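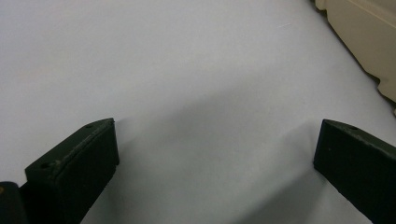
Section 2. Planning and Budgeting for Your Sivix Station

Before you fill out the order form, please set aside a quiet hour with this section and a cup of something nice. We know it's tempting to skip ahead to the unboxing pages, but a little planning now will save you a second order (and a second shipping charge) later on.

2.1 Decide what the station will handle

1. Write down the everyday items you expect to work with. Household goods are a fine place to begin: shoes, a small rack, kitchen things, whatever your project calls for.
2. Measure the largest item and the smallest one, and compare both with the jaw opening printed on your Sivix data sheet.
3. Put a line in your budget for the items themselves. People forget this one all the time, and then somebody ends up lending the project their own shoes!

Note: Buy any item that will see a lot of handling in twos. A spare of the same model and color keeps your work consistent if the first one wears out.

2.2 Choose single or paired grippers

A single hand-held gripper costs less, of course, and for simple pick-up jobs it may be all you ever need. Setting a pair of shoes in front of a rack and putting them away is another matter, and there we'd gently steer you toward the paired kit, with one gripper for each hand.
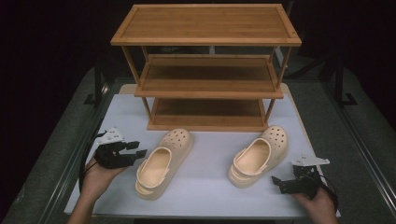

The paired kit also needs more elbow room, so work through these steps before choosing a table:

1. Stand where the operator will stand and reach to both sides with a gripper in each hand.
2. Mark how far you reached with tape, and leave space behind that for taller items such as a shelf or rack.
3. Plan a path for each cable down the side of the table, clear of the operator's feet.
4. Add a plain, light-colored top to your list if your table doesn't have one.

Caution: Never run a cable across the working area. A snagged cable can pull the gripper out of your hand.

2.3 Allow for wear parts

Fingers and bushings take the brunt of daily use, and they belong in your first order. The Dalo spares pack (order code 781) holds 20 bushings and suits most small teams very nicely.
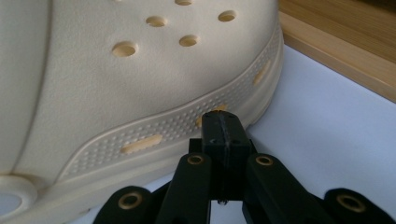
Figure 2-2. Gripper finger against the textured sole band of a foam clog, with brass bushings on the linkages.

Check the bushings each April, or sooner if the jaws start to feel sloppy, and write the date inside the lid of the case so the next person can find it.

Note: Spares ordered along with the station ship in the same box from our Clullach warehouse. Spares ordered afterward are billed for shipping separately.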